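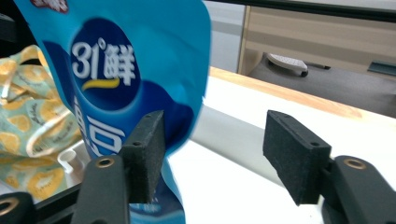 Is the Esel hand-held gripper kit worth buying for a small shop?

It's worth the money if you already know which task you want to teach and you have a person free to do it over and over. If you're still shopping around for a task, rent first.

OK, so that's the short version, and I could stop there, but I've got opinions! Trevaskis sells the Esel as a pair of grippers you hold in your own hands, with foam pads on the fingers and a camera riding along, and you do the job yourself while it records. Later on the recordings go into training a robot arm to do the same thing. The pair runs $2,794, plus shipping, and shipping took forever.

I think this is the right way to sell robot training to regular people. I spent most of June with a joystick setup from another company and I hated it. My shoulders hurt and everything I recorded looked like somebody parking a truck. With the Esel you just reach out and pick the thing up. A snack bag goes in a tray. Done, next one. I was comfortable by lunchtime on the first day (and I'm clumsy, ask anyone).

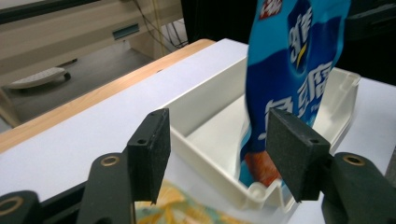 What bugs me about it

The software, mostly. The setup wizard wants you to calibrate both hands every single time you start it, even if all you did was go get coffee. It took me 53 minutes to get through the first one with the printed manual open next to me, and the manual is for the older fingers. Come on, Trevaskis.

Then there's the sales page, which says one good afternoon is enough for "any simple pick." I don't buy that. Shiny bags are a pain! They bend and slide, and they never sit the same way twice, so you need a whole lot of examples that are a little bit different from each other. I did 125 of them and I'd call that a start. A stiff box would be another story, and I suspect the sales page was written by somebody with a box.

Foam pads are the part I'd defend to anyone, though. They give a little, and when you're pinching

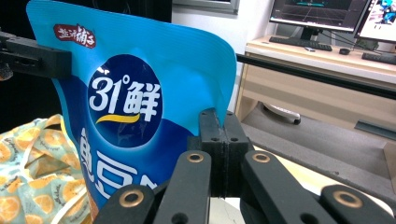
something soft by one side you want that give. My old hard plastic fingers felt like chopsticks on a wet plate. A spare set of foam should be in the carton and it isn't, so order one when you order the kit and save yourself the second shipping charge.

Should you go with Skastis instead? They don't sell you anything, they send grippers out for 3 weeks and clean up your recordings afterward. It's a nice service and the people on the phone were great. But I like being able to leave my stuff set up on the table and do another twenty on a Monday night when I feel like it, and with a rental I'd be watching the clock. For a bigger place with a real schedule, sure, rent.

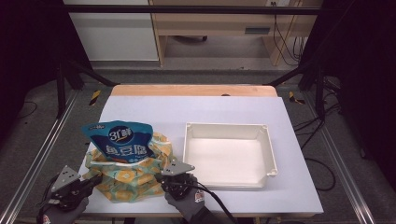

One reader wrote back after my first post on the Esel to say I was being way too easy on it. Two hands on a one-bag job is overkill, the email went, and Trevaskis ought to sell a single for half the price and let people add the other one later.

I went back and forth on this all week. A single would get more folks in the door, and I'd have bought one myself back in the spring. But I use the second hand more than I figured I would, mainly for steadying whatever the first one is after, and I'd be grumpy without it now. Sell both versions, I say, and fix that calibration screen before doing either one.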